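Members' newsletter - Visits and events

An afternoon with bags and grippers: our visit to the Nindari open day

On Friday a group from our association travelled to the Nindari workshop for its summer open day. We were there already in May, when the new hall was still half full of boxes, so many of us were curious to see what had changed. The boxes are gone, the coffee is better, and the hall now has a proper demonstration area with benches for the visitors.

The programme had three parts. First came a short talk about packing work in small companies, then a walk through the hall, and at the end a live demonstration of robot handling with soft plastic. I will write mostly about the last part, as this was the one we discussed in the bus all the way home.

Those of you who work with packing know the problem well. A carton has the same shape every time you look at it. A plastic bag has a different shape each time you put it down, and it is also transparent, so the camera sees the table through it, and the light of the lamps on it. The people from Nindari said openly that this is the reason why they selected bags for the open day. They prefer to show a task which is still difficult for them.

The arm carries a small camera at the wrist, and its picture was shown on a large screen beside the bench. For me this was the best idea of the afternoon. From the benches you see an arm which moves slowly over a white table, and after two minutes you look at your telephone. On the screen you see what the machine has to work with, and it is surprisingly little.

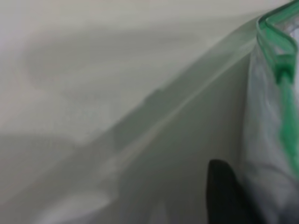

The wrist camera close to a zip-top bag, with the green seal at the right and one black finger of the gripper below.

With this kind of bag the coloured seal is a great help. It is the only strong colour in the picture, and our host explained that the software, which has the name Vetuvus, looks for such a line first and then makes a guess where the film continues. With film that has no colour at all it must use the folds and the small reflections, and these change as soon as the arm or the bag moves. One visitor asked if it would be easier to put a dark cloth on the table. The answer was yes, much easier, but the customers have white tables and do not want to change them.

Vetuvus was trained with 1000 recorded attempts, of which 240 were made on this same bench. A second set, with other bags and another lamp, is planned for the autumn. I asked how many attempts one needs before the robot is good enough for a real packing line, and I received a friendly smile and no number.

We also learned some words. To "approach" is to bring the fingers near the film without touching it, and to "commit" is to close them. The operators spend much more time on the first than I expected. If the finger comes in too high it passes over the film, and if it comes too low it pushes on the table and the arm stops for safety. The corners are popular as a starting point, as there the film can often be lifted with less force.
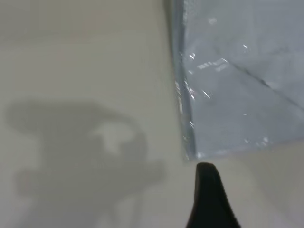 Finger tip just short of a corner of the clear film, with the shadow on the table to the left.

The shadow was the subject of a long discussion. A colleague from our lighting group thought it must confuse the camera, and proposed a second lamp from the other side. The team had tried this already. The second lamp gave more reflections on the plastic, so they went back to one and let the software learn the shadow together with the rest. Our colleague was not fully convinced and has promised to send them a drawing.

After the demonstration there was time to look at the other stands. Modach showed fingertips in several degrees of hardness, and you could press them with your own hand. Jacquet had a small feeder for empty bags, which is sold for 700 euros without the table. I found it rather loud, but two of our members took the leaflet.

The next visit is not yet fixed. There will be 40 places in the bus again, and members who had to stay on the waiting list this time will be asked first. If you have made notes or photos at Nindari, please send them to the newsletter address - also short remarks are welcome. The slides from the talk can be requested at the same address.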